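Equipment planning: carton handling cell, first-stage budget

2023-01-16

The request for an automated carton opening and packing cell at the Femaritz site has moved to the quotation stage. Two suppliers, Vesach and Flureck, have been asked to price the same scope: one arm, one two-sided gripper, guarding, and nine days of on-site commissioning. Conveyor changes are excluded and will be budgeted separately by Thibault Vidal.

The main cost driver is the gripper. Plain cartons without print give a vision system little to lock onto, and flaps do not always stay where they are put. Hervé Bodin has asked both suppliers to quote for holding two opposite flaps at once – a single suction head is cheaper but leaves one side free to fall back in.
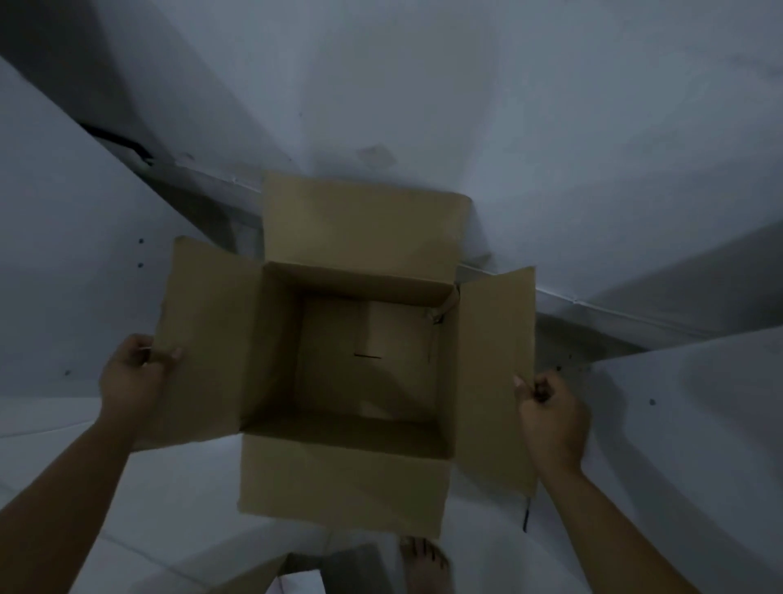 Manual opening: side flaps held apart, one in each hand.

Leftover tape is listed as a separate line in the specification. A loose strip inside a carton can foul a suction cup, so each quote must state how the cell detects one and whether the carton is rejected or passed to an operator.

Spare parts are to be priced for 23 months. Flureck includes suction cups in its service contract; Vesach bills them per set. The comparison sheet has a row for each, under reference 2702, and any other consumables should be entered there before the quotes are opened.

Floor space in the Gaillard annex is reserved for six months – enough for a trial, but not for a second cell. A request to extend the reservation would have to be filed by October. Questions on scope go to Hervé Bodin, and questions on conveyors or power supply to Thibault Vidal.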